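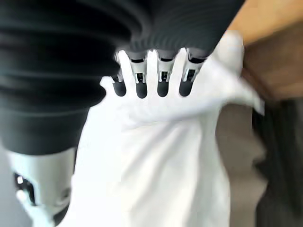 Fig. 1. Four-fingered hand gathering white cloth, seen from the wrist.

Week 4 handout: Budgeting for a handling cell

Keep Fig. 1 beside you while you read, we'll come back to it a few times. Last week we did payback periods, and a fair few of you handed in a worksheet with one line on it that said "robot" and a price. I've done that myself in a real planning meeting and it went badly, so let's pull that line apart.

Our running case is still Waken, the mid-sized linen service that wants to automate part of its folding room. They have two quotes on the desk. Fellel is offering an arm with a multi-fingered hand, sold as a bundle. Matubbar is offering a plain two-jaw gripper on whatever arm you like, with the integration work priced separately. The Fellel quote looks dearer on page one and I'd like you to hold off judging until you've read page three of each (both are in the readings folder).

Start with the parts that touch the work. Look at the black rounded tips on those fingers. I budget anything that rubs against product all day as a consumable, the same way I'd treat printer toner or brake pads. For Waken I've allowed a fresh set of tips every four months. You might argue for longer, and that's fine, but write your assumption down next to the figure so whoever marks it (me!) can follow you.

Then there's the covering. See the thick ribbed sleeve over the arm? People forget sleeves every single year. In a laundry you've got lint getting into everything, and a cover that's torn is a cover you have to replace, so it gets its own row. Ask the supplier three things: what it costs, how long delivery takes, and whether your own fitter can change it or they have to send someone out. At Waken's site that last one matters a lot, as the call-out fee is higher than the sleeve.

Spares next. My rule of thumb for a first cell is to hold one complete spare for any part that would stop the line and takes more than a week to arrive. For the Fellel bundle that means a whole finger on the shelf. It's an annoying amount of money to have sitting in a cupboard, I know. Put it in capital, not in maintenance, and check how your organisation treats it at year end.

Now labour, and this is where the worksheets were thinnest. Cloth is fiddly stuff. It bunches up, and no two pick-ups look quite the same, so allow proper time for trials before you count any savings. I've put down around 118 hours of technician time for Waken's commissioning and I suspect that's on the lean side. Include backfill for the people pulled off the floor to help. Include training too, for both shifts.

A few smaller rows that tend to go missing:

Floor space and guarding
Power and air, including the electrician
Freight and insurance in transit
Software licence renewals from year two onwards
Disposal or trade-in at the end

For the tutorial, redo your Waken budget with separate rows for consumables, covers, spares and labour, for both quotes, over four years. Use the Ilivholm template, as its formulas already handle depreciation. Don't change the discount rate in the yellow cell. Bring a printed copy if you can, I find it much easier to scribble on paper.

Drafts are due at the start of class, and the final version goes in with your May portfolio.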